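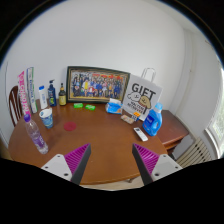

Figure 1. Round table with toiletries and household items, seen from the hand-held gripper.

3. Do the collection rules do what they claim?

Our group was given the Planex guide for recording with hand-held grippers and asked to follow it to the letter. It has 19 rules. We think fewer than half of them could be checked by anyone who was not in the room when the recording was made.

Take rule 4, "use a natural level of clutter". The table in Figure 1 has toothpaste boxes, a lotion bottle, a gift bag, a remote control and a detergent bottle on it. Is that natural? Two of us said yes and one said no, and the guide gives no way to settle it. Rule 7 asks that private material be kept out of view, yet it never says whether a framed group photograph counts. We would say it does. The Lachance checklist, which we read for comparison, at least names photographs and post with addresses on it.

We made 240 recordings in August and kept 200. The other 40 were dropped under rule 12 ("poor quality"), and when we swapped piles and judged them again we disagreed on 19. A rule that gives a different answer depending on who is tired is not much of a rule – our supervisor was less bothered by this than we were.

The rules on lighting and on fingertip wear were better. Both say what to look at and when to stop.

We have not tested whether following the guide leads to a better trained robot. Neither, as far as we can find, has Planex. Section 4 sets out the wording we would change, starting with rule 7.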